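4.2 Who reads the squadron memoir

Publishers assume that books about combat flying are bought by fathers and read by nobody under 60. We had assumed so too, and had built a fairly smug hypothesis on it. Our sample of 42 memoirs, drawn from the Sundale lending records, was borrowed almost 2,000 times, and the heaviest users were students who had missed the deadline for something else.

Borrowers favored books in which the author disobeys an order by the second chapter. Books with fold-out maps did poorly, and came back with the maps folded wrong. Length made no difference that we could detect, though one borrower renewed the same bomber-crew history nine times and declined to be interviewed.

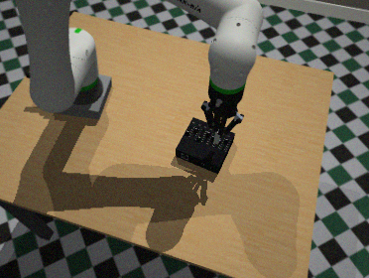 Figure 3. A robot arm on a light wooden table, computer rendering.
Frota Group for Reading and Military History

Jacket copy was coded separately by Araújo and Lopes. The word "gripping" gave them little trouble. "Untold" was harder, as several of the untold stories had been told in earlier books on the same shelf, twice by the same pilot. We kept the code and added a footnote, which a reviewer asked us to shorten.

Related items
Clorkum: Naval Diaries and Their Editors
The Vustel Index of War Memoirs
Why Gunners Wrote Less Than Pilots

We use cookies to remember your reading preferences. Accept | Manage settings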